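3. Collection of demonstrations

3.1 Site and furnishing

All demonstrations used in this study were gathered at the Tundthorpe site, a single large hall that the Stekevard project has used for manipulation work since December. The hall was not divided into closed rooms. Household furniture was placed in the open, so that several people could work at the same time and so that the background seen by each gripper would change as other people moved about. We regarded this movement as useful. A policy trained only on tidy, quiet rooms had performed poorly in our earlier trials, and the present collection was planned with that result in mind.

Furniture was grouped into 4 stations, each of which supported a small family of tasks. The washing station was built on a vanity cabinet with a sink countertop. The storage station used a cabinet with a glass door, into which small items were to be placed or from which they were to be taken. The remaining stations consisted of a table for sorting and a shelf for putting away. Stations were moved between sessions, and no attempt was made to return them to an exact position.

3.2 Hand-held grippers and recording

Demonstrations were given with hand-held grippers, and no robot arm was present during collection. Each gripper carries its own camera, which looks forward past the jaw, and the operator works it directly by hand. The body of the tool is therefore always in view, in the same part of every recording. We did not mask it. The position of the jaw relative to the object is among the most useful signals available to the policy, and masking the body was found to remove part of it.

Square black-and-white markers were fitted to the grippers so that one tool could be located from the camera of another. Where a marker was hidden for a long period, the position of the tool was estimated from its own video alone, and the segment was given a lower weight in training. Operators were also asked to wear a headband-mounted device during the sessions. Fig. 3 shows collection in progress from the camera of one gripper, with a second gripper and its marker to the right and an operator at the washing station to the left. 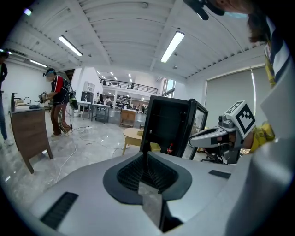
Fig. 3. View from a hand-held gripper during collection at the Tundthorpe site. The cabinet with the glass door stands open in the middle.

3.3 Procedure

Before a session, each operator was given a printed card stating the task in one sentence, for example "place the small box in the cabinet and close the door". The card did not say which hand to use, how the object should be held or where the operator should stand. Operators were free to choose, and differences between them were kept in the data. A short practice period was allowed and was not recorded.

A demonstration began when the operator held the jaw fully open and ended when it was opened again after the last step. These two signals were used by the Beddoe software to cut the recordings automatically. Mistakes made and put right within a demonstration were retained. Demonstrations that were abandoned were stored separately and took no part in training. Recording ran for at most 50 minutes before a rest, as longer sessions had led to hurried and uneven movements.

The target for each station was 500 accepted demonstrations. A demonstration was accepted if the task had been completed, if the video was free of gaps and if the position of the gripper could be recovered for at least 90 per cent of its length. The last condition was the most common cause of rejection, chiefly at the storage station, where the tool had to pass inside the cabinet.

3.4 Preparation of the data

Accepted recordings were aligned in time and reduced to a common rate. The opening of the jaw was read from the video and expressed as a fraction of its full travel. Each demonstration was then labelled with its task sentence and station. The operator was stored as a code only, and faces were blurred in the training copy. The resulting set, referred to below as Grodilus, was frozen on Mar 25, 2019, and all experiments in Section 4 use that version.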